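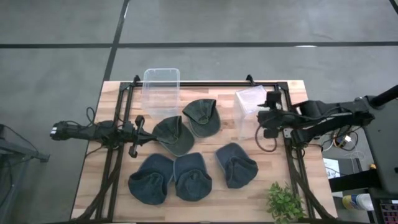 Pendo Muriithi has been blocking felt hats for 30 years, the last four of them at Shirima, a repair and reshaping workshop that takes in work from shops and from private owners. Most of what arrives has one of two faults, she says: the crown has shrunk or the brim has lost its line.

"People think a hat shrinks because it got wet," Muriithi says. "Rain alone does very little. The damage happens when it is dried on a radiator or left in a parked car. The felt pulls in at the sweatband first."

Her first step is to measure the inside of the band at the widest point and compare it with the size on the label. A difference of one size can usually be recovered with steam and a stretcher. Two sizes is harder, and she will quote for it only after taking the band out and checking the stitching line.

Wool felt and fur felt are handled differently. Fur felt is denser and accepts repeated steaming. Wool felt softens faster but also relaxes again faster, and Muriithi leaves it on the block overnight. She does not use a domestic iron on either. "An iron gives you shine. You can brush a little of it out. If the fibers are scorched, you can't."

Stiffener is the subject on which she and her colleague Gaspard Hamel disagree. Hamel, who trained in theatrical millinery, applies a shellac solution to the inside of the brim and lets it cure for a full day. Muriithi prefers a water-based size in 3 thin coats. Hamel's argument is durability. "On stage a brim gets grabbed every night by the same hand in the same place," he says. "A soft size won't hold that." Muriithi replies that shellac cracks if the owner later rolls or packs the hat, and that removing it requires alcohol, which can leave a tide mark on pale colors.

They agree about storage. A brimmed hat should rest upside down on its crown, or on a stand that supports the crown from inside. Left flat on its brim, it will lose the curve at the front within a season. Boxes should be a little wider than the brim, with plain tissue inside the crown and none packed around it. Cedar blocks are acceptable against moths if they do not touch the felt.

For straw, Muriithi gives separate advice. Straw dries out and splits at the pinch, the front fold where most people pick a hat up. She keeps straw away from heating vents in winter and holds it briefly over steam before attempting any bend. A split at the pinch can be backed with fine net and glue, but the repair will show from inside.

Shirima accepts hats for reshaping through December. Straw work resumes in spring.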